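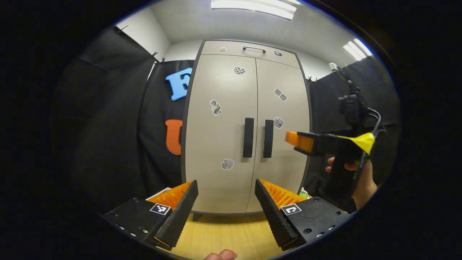 One of the respondents to our survey wrote that she had followed the lead actress of Verklow for two seasons and had never read a full interview with her, only captions. The remark was left in the free-text box at the end of the form, and it set the direction for the second half of this project.

The report deals with how entertainment sites present television performers in short photo posts, and how much of that writing concerns the performer's work. The series used as the test case was Verklow, a drama produced by Motside and set in the harbor town of Jamthorpe. It was chosen because all of us had seen it and because its cast receives steady coverage between seasons.

1. Material

We collected 400 posts from entertainment sites and fan pages that mentioned at least one member of the Verklow cast by name. Posts were taken in the order the search returned them. Reposts with identical text were removed before the total was fixed, so every post in the set has its own wording, although many share the same photographs. Collection began in October and stopped when the set was full.

Posts behind a paywall were left out. So were video posts with no written text, since our coding sheet works on sentences. Both exclusions probably favor the smaller sites, and the results should be read with this in mind.

2. Coding

Each post was coded by two members of the group working separately. The coding sheet had four main fields: the stated reason for the post, the share of sentences that mention acting, the share that mention appearance, and the source given for the photographs. A sentence could be entered in both the acting and the appearance field. Sentences that did neither, such as release dates or channel names, went into a remainder field.

Where the two coders disagreed, a third member read the post and decided. Most disagreements concerned sentences of the type "she is as talented as she is beautiful." We first coded these as acting. After the trial round we changed the rule and entered them in both fields, and the trial posts were coded again under the new rule.

3. Results

In 83 percent of the posts, sentences about appearance outnumbered sentences about acting. The role played in Verklow was usually named once, in the first or second sentence, and then dropped. Scenes, episodes and directors were seldom mentioned. When a scene was mentioned, it was nearly always the engagement scene from the first season, which had also been used in Motside's own trailer.

The photographs were credited in only a small part of the set. A common form was "latest pictures" with no photographer, no place and no event. In several cases the same pictures were called latest in posts published months apart. We did not try to establish when the pictures were taken.

Men in the cast were covered less often, and the posts about them were shorter. The balance between the two kinds of sentence was also different. The actor who plays Ilie, the ferry captain, was described mainly through the part: his accent, his training for the boat scenes, the change in the character after the fire. The actress who plays his sister has more screen time, and the posts about her dealt largely with dresses and hair.

4. Survey

The survey was answered by 86 readers, reached through a student mailing list and a discussion board for the series. They were shown two versions of a post about the same performer. Version A used the typical wording from our set. Version B was the same length and described one scene from the current season. Both versions carried the same photograph.

Readers preferred B when asked which post told them more, and A when asked which one they would be more likely to open from a phone. The second result was not expected. Comments suggest that the headline had a strong effect – version B had a longer one, and we had not controlled for that. A repeat of the test should keep the headline fixed and change only the body text.

5. Limits

The set covers one series and one language. The coding was done by people who like the show, which may have affected how we read praise. The survey sample is small and consists mostly of students. We also counted sentences without weighting them, so a four-word exclamation counts the same as a long paragraph-sentence about a role. A word count was tried on part of the set and moved the results slightly toward acting, but there was no time to finish it.

6. Further work

The remaining word counts should be completed first, using the existing coding sheets. A comparison with posts about a theater cast would also be useful, as theater performers have fewer publicity photographs in circulation. The coding sheet and the survey form are attached as Appendix 1 and Appendix 2. The posts themselves are listed by headline only.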